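The letter that started it was two lines long. A landlord in Stekbridge wrote to the woman who rents his shop on the corner and told her that the rent will go up in August. She had then 26 days to decide what to do with a business that repairs and sells second-hand kitchen things, and which had been in the same room since before she learned to drive.

"I read it standing up," she says. "Then I sat down and read it again, and it was the same letter."

She is not angry when she tells this. We are talking at the back of the new shop, in Ultosstead, where she moved in the end. It is eight in the morning and she does not open until ten. She prefers to talk before customers come, and she asked me not to print her name, so I don't.

I wanted to know why somebody would still choose this work. New plates and cups are cheap now. One can buy a whole set for the price of a lunch. She nods at this, she heard it many times.

"Yes, and people do buy the whole set," she says. "After one year they have half of a set. Then they come to me, and they want one bowl that is the same as the others. I can't always help. But I look."

The looking is the biggest part of the work. She drives to house clearances, mostly in the villages on the road to Kusham, and she buys by the box. At the beginning she bought too much. Her first winter she took home a full van of soup tureens, because they were beautiful and the price was low.

"No person under seventy makes soup for twelve people," she says. "I still have two of them. One I use for onions."

I ask how she sets a price, and this takes her a long time to answer. She does not like the internet lists. A thing can be listed at a high price for years, she says, and this only means that it was not sold for years. She puts her own prices on in pencil, on a small paper label, and if the object is still there after the second season she crosses it out and writes a lower one. Some labels have three numbers on them. Customers like this, she noticed. They feel that they came at the right moment.

Mugs are what sells best, then baskets, then anything for bread. Glass is difficult, because it has to be wrapped and people are afraid of carrying it on the bus.
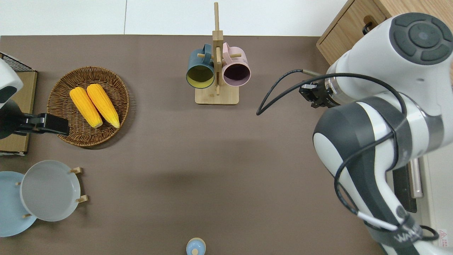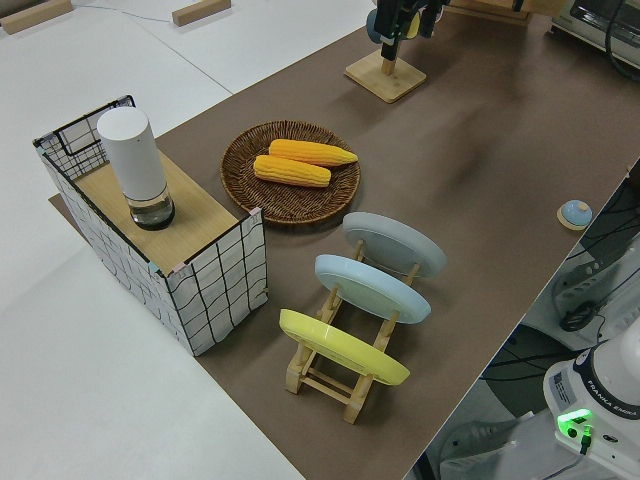
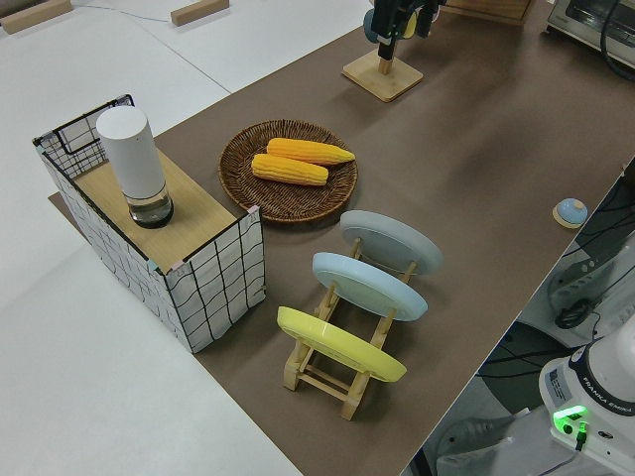
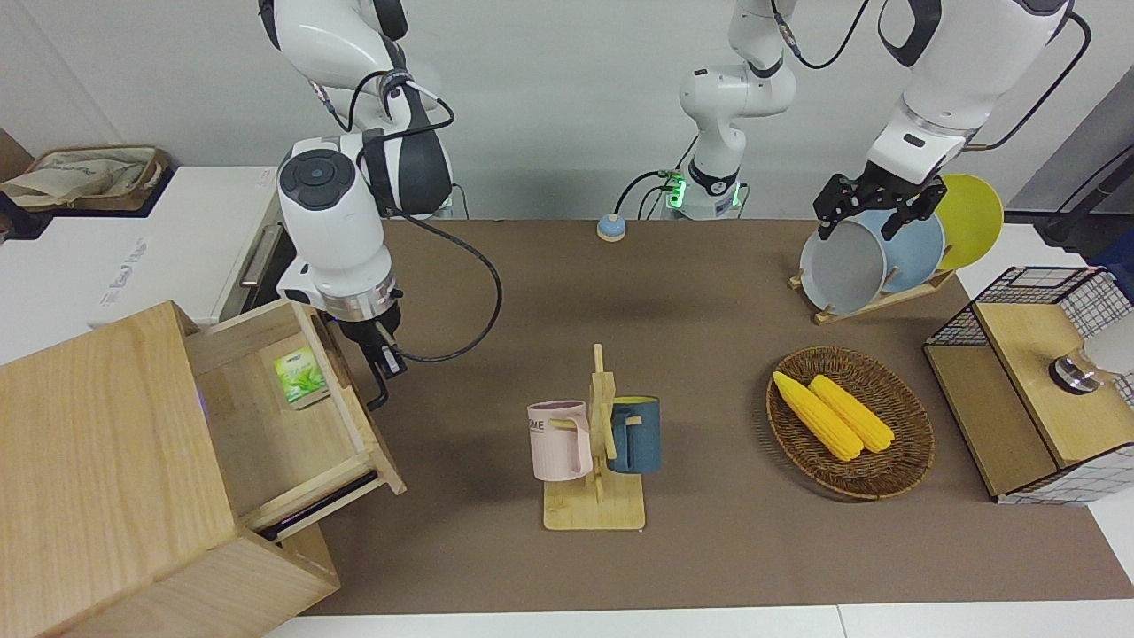
She learned the repairs from a neighbor, who had worked for many years at Shahbazi, the hardware store that used to be next to the bus station. He showed her how to fix a loose handle and how to glue a chair so that it stays glued. The most useful thing he taught her was to leave the clamp alone.

"I was always opening it to see if it is dry," she says. "And he told me, go home. So I learned to go home."

With baskets she had no teacher. She took an old one apart to understand how the rim was made, and could not put it together again. The second one she took apart more slowly. Now she can replace a broken strand in an evening if the rest is healthy, but she says no to a basket with worm holes, even when the owner is sad about it. One bad basket can ruin a shelf.

The move itself was hard. The new rent in Stekbridge would have been up to 3000 a month, and she did not consider it for a minute. The room in Ultosstead is smaller and has a step at the entrance, so she had to build a ramp. Before she packed, she made a list of everything in the shop, for the first time in her life, and the list had 511 lines. She shows it to me. It is written by hand in a school notebook, and some lines are very exact ("sugar bowl, blue, lid from other bowl") and others only say "spoons."

I ask if she lost customers. She did, some of the older ones, who came on foot and will not take a bus for a butter dish. This is the part that she is sorry about. There was a man who came every month and bought nothing. He told her about the weather and looked at the knives. She does not know his address, so she could not tell him where she went.

"I put a paper in the window with the new address," she says. "But the next owner painted the window in the first week."

On the other side, there are young families here. They ask different questions. They want to know if a thing can go in the dishwasher, and she tells them the truth, which is usually no. Several of them have started to bring things for repair, and for the first time since she opened, the repairs pay more than the sales.

I ask about the future and she shrugs. She would like a bigger table, and a sink with hot water in the back room – at the moment she carries it from upstairs in a bucket. She would like to teach a class in the winter, perhaps on handles, if there is interest.

A little before ten she gets up and brings out the box with things that cost one coin each, which stands by the door on dry days. There is already a woman waiting outside with a teapot wrapped in a towel.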